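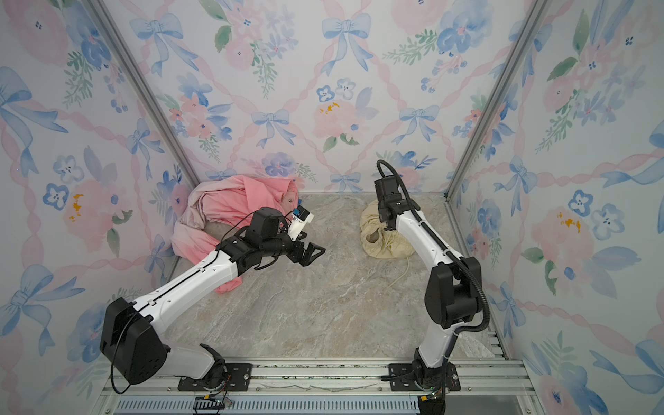 Nitel opens heating inspection service for older apartment buildings in Jukcombe

Jukcombe, July 2007 – The building services company Nitel will offer a new inspection of heating systems for owners of older apartment buildings. The service is called Reuter Check, after the Reuter district where it was tried during the past winter. It is open to private landlords, owner associations and housing cooperatives in Jukcombe and in the neighboring town of Lurnia.

In the trial, which started in December, inspectors from Nitel visited 33 buildings. All of them were built before modern rules for insulation came into force, and most have a central boiler in the basement. In many houses the boiler itself was in good order, but the pipes in the unheated basement had no insulation or only a part of it. In other houses the hot water was not shared evenly between the floors. The apartments at the top stayed cool, and the tenants on the ground floor opened their windows in January because they had too much heat.

"Owners often ask us first for a new boiler," says Abena Gbeho, head of inspections at Nitel. "We tell them to wait a little with this decision. First we want to see the pipes, the pumps and the settings. Sometimes a new boiler is the right answer, and then we say so. But it should be a boiler of the correct size for the house."

An inspection takes place in two visits. At the first visit the inspector looks at the boiler room, the pipes and the controls, and collects the heating bills of the previous years. The owner should have these bills ready, together with the floor plans if they still exist. At the second visit the temperatures are measured in selected apartments on different floors. Tenants are informed in writing before this visit and must give their permission.

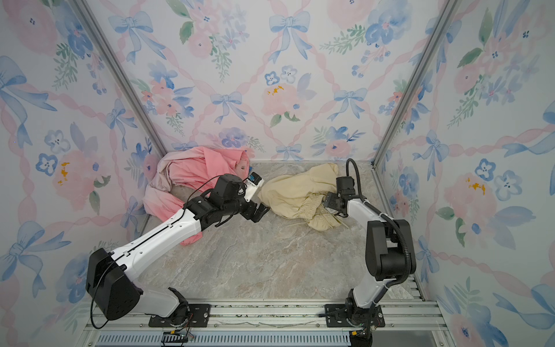

After the second visit the owner receives a written report. It lists the defects that were found, and for each one it gives an estimate of the repair cost and of the energy that can be saved in one heating season. The report is written in plain language, so it can be shown to the members of an owner association who have no technical training. It is not an energy certificate and does not replace one. Owners who plan to sell or rent out their property must still order the certificate from an authorized issuer.

The price depends on the number of apartments and on the type of heating system. Buildings with one central boiler are the least expensive to inspect. For large properties with several boiler rooms the price can be over $2,000, and Nitel will make a written offer before the work begins. The price of the inspection is deducted in full if the owner later orders the repairs from Nitel, but there is no duty to do this. The report belongs to the owner and can be given to any other company.

"We know that some owners will take our report and ask for offers from other firms – this is their right," says Gbeho. "The report must be good enough that another craftsman can work with it."

Appointments can be made now at the Nitel office in Jukcombe. Measurements in the apartments are possible only during the heating season, but the first visit can be done in summer.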